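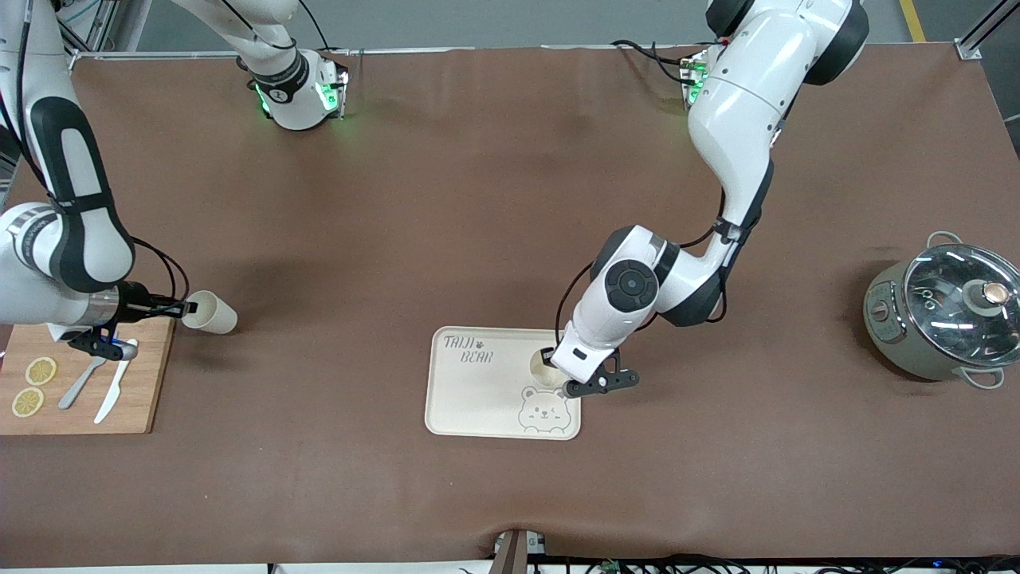 2 min read

The Gedel Desk Gavel and Sounding Block

If you have ever sat through a town meeting where three people were talking at once and the chair was tapping a pen on a water glass, you already know why folks come looking for a gavel. We've been turning them at our shop in Holtstead since 1974, and a good share still go to the same kind of customer: city councils, county boards, school boards, and the occasional state legislative office that wants something plain and sturdy for the presiding officer.

The Gedel is our everyday model. It's made of solid black walnut, with a head that feels balanced in the hand and a handle long enough for anybody with big mitts (we hear about this more than you'd think!). The head and handle are joined with a wedged tenon, so there's no screw to work its way out halfway through a long budget hearing. Every gavel comes with a matching round block, felted underneath to keep it from walking across the dais.

Overall length: 10 inches
Wood: black walnut, oil finish
Block: included, felt base
Engraving: up to 14 characters on the brass band
Ships in: 6 business days, engraved or plain

A word on engraving. Most councils put the name of the body on the band and leave off the name of the chair, which lets the gavel be handed down from one term to the next. Others like to give one to an outgoing mayor as a keepsake, and we're happy to do that too. Please check your spelling before you send the order, and then have somebody else check it. We engrave exactly what you type.

If your chamber is a large one, have a look at the Chisholm, which has a heavier head and a deeper knock that carries to the back row without a microphone. For small committee rooms the Gedel is plenty.

Newly elected boards tend to order all at once in March, and we do get backed up, so a little notice is always appreciated. Purchase orders from public bodies are welcome; just attach yours at checkout and we'll bill you when the box goes out.

Care: wipe with a dry cloth, and rub in a dab of Flallska wood oil when the walnut starts to look thirsty.

Page updated October 3, 2022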